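Chapter 4
Sorting What's in the Bin

I learned to sort at my aunt's kitchen table, with a drawer full of buttons and a rule that changed every time I got good at it. Color first, then size, then holes! I still think it's the best way into this subject, so we're going to start there – with a heap of stuff and one question about it.

Say you have a bin of blocks, some red and some green. Before you touch anything, decide what "the same" means. Same color? Same length? Lying the same way?

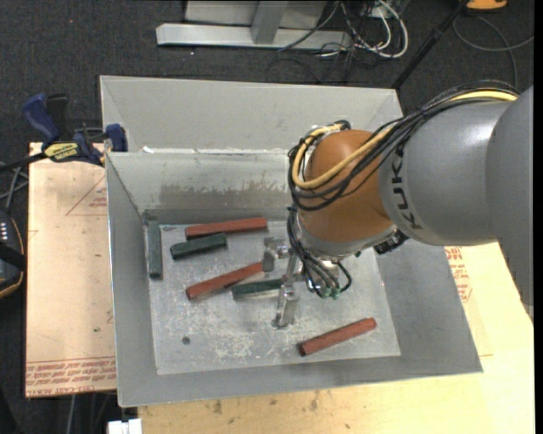
My friend Kelly Brito once sorted 700 floor tiles by shade, then found out the customer wanted them by size (she did the whole lot again on a Friday night). The tiles hadn't changed a bit. Her rule had.

So in this chapter we'll write the rule down first, in plain words, and test it on a small pile – six or eight pieces will do. Then we'll try it on 200. Grab a pencil and something to sort, and leave the pile messy for now. We need the mess for Exercise 1.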